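Forum d'entraide Cilosard > Robotique > Bonnes pratiques et normes

Règles de notation des épisodes en simulation : quand compter une prise comme réussie ?

Question posée par Daiane Brito
Vue 712 fois, 3 réponses

Bonjour,

Je reprends un jeu d'épisodes de prise d'objets en simulation, avec une pince à deux doigts et une caméra fixée au poignet. Le lot s'appelle Dornel, il contient 796 épisodes et il a été annoté par deux équipes qui n'avaient pas la même consigne. La première notait « réussi » dès que les doigts se refermaient sur l'objet. La seconde attendait que l'objet soit déposé. Résultat, le taux de réussite n'est pas comparable d'une moitié à l'autre.

Le cas qui me gêne le plus est celui des objets longs et effilés, quand seule la pointe se trouve au niveau des doigts et que d'autres objets sont tout près.

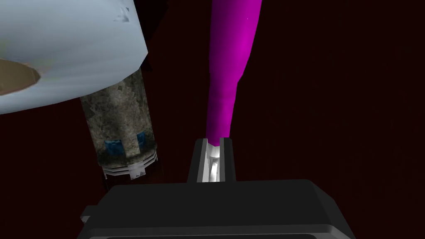 Je dois rendre une consigne écrite en janvier, une page maximum, pour que les annotateurs de Macedo puissent tout reprendre. Je cherche donc une règle qui tienne sans interprétation. J'ai lu la partie préhension de nos documents internes, mais elle parle de cellules réelles, avec capteur d'effort, et je n'ai pas d'effort enregistré dans ces épisodes. J'ai seulement les images du poignet, l'ouverture de la pince et la pose des objets à chaque pas.

Est-ce que vous notez sur l'image, sur l'état du simulateur, ou sur les deux ? Et que faites-vous des épisodes où la prise est bonne mais où un objet voisin a bougé ?

Merci d'avance.

Réponse de Valdir Siqueira
Réponse acceptée

Sur l'état du simulateur pour le verdict, sur l'image pour le contrôle. Une image seule ne permet pas de dire si un contact tient. Un annotateur qui voit une pointe entre deux doigts va cocher « saisi » une fois sur deux selon son humeur.

Voici ce que nous appliquons chez Prorkstead depuis deux campagnes. Vous pouvez reprendre le texte tel quel.

1. Un épisode porte 4 champs séparés : contact, levée, transport, dépose. Chacun vaut oui, non ou indéterminé. Il n'y a pas de champ « réussi » à remplir à la main, il est calculé ensuite.
2. Contact : les deux doigts touchent l'objet demandé dans le journal du simulateur. Un seul doigt ne suffit pas.
3. Levée : l'objet quitte son support et reste en l'air pendant 22 pas consécutifs. En dessous, on note non.
4. Transport : l'objet ne touche rien d'autre que les doigts jusqu'à la zone de dépose.
5. Dépose : pince ouverte, objet immobile dans la zone.
6. Le déplacement d'un objet voisin se note à part, avec la distance. Il ne change pas les champs précédents.
7. « Indéterminé » est réservé aux journaux incomplets. Un annotateur qui hésite n'a pas le droit de s'en servir, il demande une relecture.

Pour vos objets effilés, la règle 3 fait presque tout le travail. Une pointe mal tenue glisse avant la fin du délai.

Pensez aussi à figer la version du simulateur dans l'en-tête du fichier. Nous avons perdu une semaine à comparer deux lots dont le frottement par défaut n'était pas le même.

Commentaire de Daiane Brito : Merci, c'est très clair. Je reprends les points 1 à 6. Pour le 7, il faut que je voie qui peut relire.

Commentaire de Valdir Siqueira : Une personne extérieure aux deux équipes, si possible.

Réponse de Simone Tavares

D'accord avec Valdir pour l'essentiel. J'ajouterais une règle sur le début et la fin d'épisode, parce que c'est là que les lots divergent. Chez nous un épisode commence pince ouverte et vide, et la dernière image doit montrer la pince dans le même état. Si la fin manque, l'épisode est gardé mais il sort du calcul du taux.

Autre point : vérifiez l'éclairage des rendus avant de lancer l'annotation. Quand le fond est presque noir, on distingue les faces intérieures des doigts et pas grand-chose d'autre. Les annotateurs ne peuvent pas contrôler le journal avec ça. Il vaut mieux refaire un rendu plus clair à partir des mêmes états, le verdict ne change pas et la relecture va beaucoup plus vite.
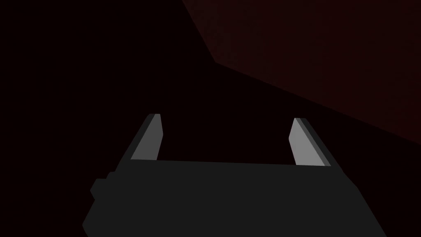

Kavitha Kamath a demandé en commentaire : Faut-il supprimer les épisodes ratés du lot avant de le transmettre ?

Simone Tavares : Gardez-les, avec leurs champs remplis. Un lot nettoyé donne un taux de réussite qui ne veut plus rien dire, et les échecs servent à ceux qui entraînent un détecteur d'erreur. Si le destinataire n'en veut pas, il filtre lui-même sur le champ levée. Indiquez simplement dans la notice combien il y en a.

Réponse de Iolanda Holanda

Nous, on note tout à l'œil et ça marche bien. Il suffit de former les gens.

Commentaire de Valdir Siqueira : Vous avez mesuré l'accord entre annotateurs ?

Commentaire de Iolanda Holanda : Pas encore, c'est prévu.

Ce sujet est résolu. Pour une question voisine, ouvrez un nouveau sujet dans Bonnes pratiques et normes.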